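Section 4. Descaling and first rinse

Do this before the first brew and again when the scale light stays on. Applies to the Larno countertop kettle and the Larno 102 drip base. If you have the older Clirier base skip to step 5, it has no rinse mode.

Have a clear spot on the table, a beaker or measuring cup, and the descaling powder. Sugar is for section 6, leave it closed for now. 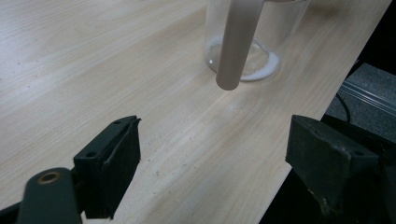
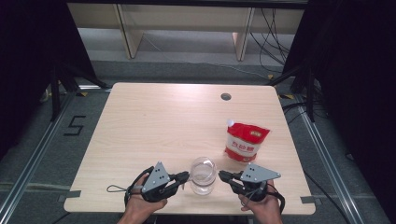

Fig. 4a and 4b. Glass beaker (first picture), bag of white sugar (second picture).

Mixing the solution

1. Unplug the base. Wait for the plate to cool.

2. Measure 200 ml of lukewarm water into the beaker. Not boiling -- the powder foams up and you'll be wiping the table.

3. Add one sachet of Pruvar descaling powder. Stir untill no lumps. Cloudy is fine, lumps are not.

NOTE: Liquid descaler works too. Follow the amount on the bottle and ignore step 3.

Running it through

4. Pour the solution into the kettle. Top up with cold water to the lower line. Lid on, push till it clicks.

5. Clirier base: fill to the lower line with solution and heat once by hand, then go to step 8. All others keep going.

6. Plug in. Hold the power button for 4 seconds. Light goes from white to amber = rinse mode.

7. Leave it alone for 15 minutes. It will heat, stop, heat again. Clicking is normal. Don't open the lid.

CAUTION: Hot steam from the spout during the whole cycle. Keep hands and kids away. Never pour the solution over the base or the plug.

8. Light turns white or the kettle shuts off. Unplug, empty into the sink.

9. Fill with fresh water, boil, empty. Do it twice. Still smells? Once more.

Filter

Take out the mesh filter (pull up, then toward you). Rinse under the tap, soft brush only. Tedesco paper filters go in the trash, they are single use. Put the mesh back with the tab facing the handle -- backwards and the lid wont close.

If something is off

Amber light blinks fast: water below the lower line. Fill and restart from step 6.

Light won't go amber: lid not clicked in, or you let go of the button too soon.

White flakes in the water after step 9: leftover scale. Run the whole thing again with a new sachet. Don't scrape the inside, no steel wool.

CAUTION: Do not use the descaling beaker for food or drinks afterward unless washed with dish soap and rinsed well. Keep sachets dry and out of reach.

Next: section 5, setting the brew strength.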